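3.2 Evening phone use and reported sleep quality

Of the 200 participants who enrolled through the Lestberg campus, 117 completed both the baseline survey and the follow-up in September. The remainder were excluded from the analysis below. Completers did not differ from non-completers in age or program of study, although they were more likely to live in residence than at home with family.

Screen time was taken from the weekly summary generated by each participant's own phone and entered by hand into the Grandura diary. We asked for the total and for the portion logged after 9 p.m. Self-reported totals were also collected, mainly to check how far memory departed from the logged values. Most participants underestimated their evening use, and the heaviest users did so by the widest margin. For this reason only logged values are used in the models.

Sleep quality was measured with the Kramer Rest Inventory, a 15-item scale on which higher scores indicate poorer rest. Logged evening use was positively associated with inventory scores at both time points. Total daily use was not, once evening use had been entered. The association was weaker among participants who said they charged their phone outside the bedroom, but this group was small and the interaction did not reach significance.
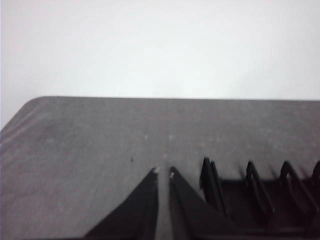 Figure 2. Desk surface in the survey room, Lestberg campus.

A second question concerned the type of activity. Participants labelled each evening session as messaging, video, browsing or other. Messaging with friends or family showed no clear relationship to sleep scores, and in the residence group it was linked to slightly lower reported loneliness. Browsing without a stated purpose showed the strongest relationship of the four. Video fell between them, with wide variation from person to person. Sessions labelled "other" were too mixed to interpret and were dropped.

Comparison on social platforms was assessed with a short subscale adapted from the Prirna study. Participants who scored high on this subscale also reported more evening browsing and poorer sleep. When comparison was added to the model, the coefficient for browsing fell but remained significant. We cannot say from these data which comes first. A student who is already lying awake may reach for the phone, and the diary did not record whether a session began before or after the first attempt to sleep.

Mood ratings followed a similar pattern to the sleep scores, with one exception. On weekends, evening use rose across the sample while mood ratings also improved slightly. Later wake times and fewer scheduled classes are a likely explanation, and weekend entries were therefore modelled separately in the analyses reported in section 3.3.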